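# Settling in upstairs at Murmont

We've been meaning to put up a page about the building for ages, and now that the last of the dust sheets have gone to the tip there is really no excuse left. What follows is a gentle wander through the place for anyone who hasn't managed to visit yet, with a line or two as we go (and rather more than that where I got carried away, sorry!).

Murmont was a seed warehouse before it was ours, and when we got the keys it was dark, brown and full of shelving. There were 45 bays of the stuff downstairs, all bolted to the floor, and getting it out took most of the spring. Prakevetti, the builders, were wonderfully patient with us, especially over the business of the upper walkway, which was drawn straight, then curved, then straight again before we all agreed that the curve was much nicer.

The paint took nearly as long as the shelving. We went through over 100 litres of white, and I still find specks of it on my good shoes – but the difference it has made to the light is enormous, and I would do the whole thing again tomorrow. 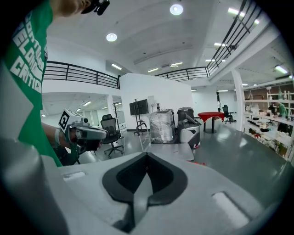
**THE MEZZANINE AND WALKWAY**

White walls, white ceiling and black metal railings, just as we'd hoped back when it was all pencil on the back of an envelope. The mezzanine rail has horizontal bars with upright posts between them, and a second black railing follows the upper walkway as it curves along under the ceiling.

The round lights are recessed into the ceiling, so nothing dangles over the walkway. We had very nearly settled on big pendant shades from Plivberg, and I was quite fond of them, but I'm glad now that we kept things plain up there. The paint, for the several people who have written to ask, is Costello's ordinary matt white, shade 1102, and it wipes down beautifully.

Do come and see it all for yourselves if you're passing. The kettle goes on at half past ten most mornings, the side gate is the one to use, and the bus stops just across the road. More pictures to follow in July, once the downstairs floor has had its second coat of varnish.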